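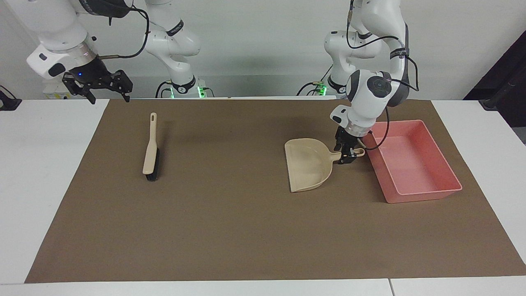
# jaretora-sweep

Control and planning code for the two-arm sweeping task. The left arm holds a dustpan, the right arm takes a hand brush, and together they should collect small dry material from a paper-covered table and empty it into a tray. This repository contains the planner, the gripper configuration and the tools to replay recorded episodes. The perception models are in a separate repository, `zallier-seg`, and you need them only for live runs.

Last tagged release: November 7, 2022.

## Naming of the arms

Left and right are always from the robot's side. If your camera looks toward the robot, `arm_left` appears on the right of the picture. All topics, log columns and calibration files use this rule. Releases before April used the opposite rule, and old logs must be converted with `tools/swap_arms.py` before you replay them.

## Install

```
git clone --recursive <your mirror>/jaretora-sweep
cd jaretora-sweep
pip install -e .
yen-bridge --check
```

`yen-bridge` is our thin layer between the planner and the arm controllers. The check command must report both arms and both grippers. If one gripper is missing, restart the bridge first — the driver does not always reconnect alone.

## Running

```
sweep plan --config configs/discombe.yaml
sweep run --config configs/discombe.yaml --slow
```

`discombe.yaml` is the configuration for our table. For a different table you have to change `table_height`, `paper_bounds` and `tray_pose`. Please use `--slow` until you have seen one full cycle without contact between the arms.

## How the planner works

The task is a state machine with these states:

1. `GRASP_PAN`
2. `GRASP_BRUSH`
3. `ALIGN`
4. `STROKE`
5. `DUMP`
6. `RELEASE`

In `ALIGN` the lip of the dustpan is pressed lightly to the paper, with force control only in the vertical axis. The brush strokes are planned in the frame of the dustpan, so a small slip of the pan in the gripper does not break the stroke. A large slip does, and then the planner goes back to `GRASP_PAN`.

Control commands are sent every 10 ms. The replanning timeout is 300 ms.

## Recorded episodes

| Split | Episodes |
|---|---|
| train | 3,462 |
| validation | 1,193 |
| held-out brushes | 110 |

Each episode has joint states, gripper width, commanded poses and the state label. Wrist forces are missing in the oldest part of the train split, and the loader fills these columns with NaN.

## Known problems

- The brush detector sometimes confuses the two ends of the brush when the handle points away from the robot. Set `brush.flip_check: true`; it costs one more image.
- `DUMP` does not know if the pan is really empty.
- Cable collision is not modeled. The joint limits in `discombe.yaml` are smaller than the hardware limits for this reason — do not raise them on joint 6.
- Replay on Windows is not tested.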